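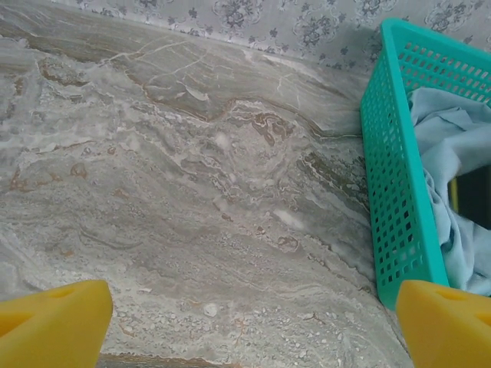
Fladholm surface film in Riverbed Gray, with a teal plastic basket for company.

Fladholm Stone-Look Surface Film
Sold by Skelent, Merkcombe

Real stone is heavy, expensive and has to be carried up the stairs by people you will then owe a favor. Fladholm is a roll of printed film. It goes over the tired countertop, table or shelf you already have, and one adult can carry it under one arm.

Riverbed Gray is the busiest pattern we stock. Mixed grays, beige and off-white, wavy bands running on the diagonal, brown veins, rusty blotches, and a grainy stretch that looks like pebbles. If you drop toast crumbs on it you may not find them until November. Some customers consider this a fault. We sell them Seixas Plain White and wish them well.

People ask if it goes with floral wallpaper. We have put it right up against floral wallpaper and the two seem to be on speaking terms. Stripes we can't vouch for.

Details
Roll width: 51 cm
Roll length: 8 m
Finish: satin
Backing: self-adhesive, grid printed in centimeters
Cleaning: damp cloth, mild soap. No scouring pads.
Hot pans: no. Use a trivet.

Before you order
Measure twice, then add a little. The bands lean one way, so if you need two strips side by side, lay both in the same direction or the veins will meet like strangers in an elevator. An exact match at the seam isn't possible with this pattern. Luckily it's a pattern where a bad seam has plenty to hide behind.

Sand off any flaking paint first. The film will stick to the paint, but the paint has made no such promise about the table.

Samples are 100 x 200 mm and come in a plain envelope. One sample shows you only a small part of the print, and it could be the pebbly part or the smooth gray-green part. Ask for two if you're the worrying kind.

The basket is not included.

Trade orders and odd lengths: ask for Getachew Seyoum at the Merkcombe counter.

Page updated 4/6/20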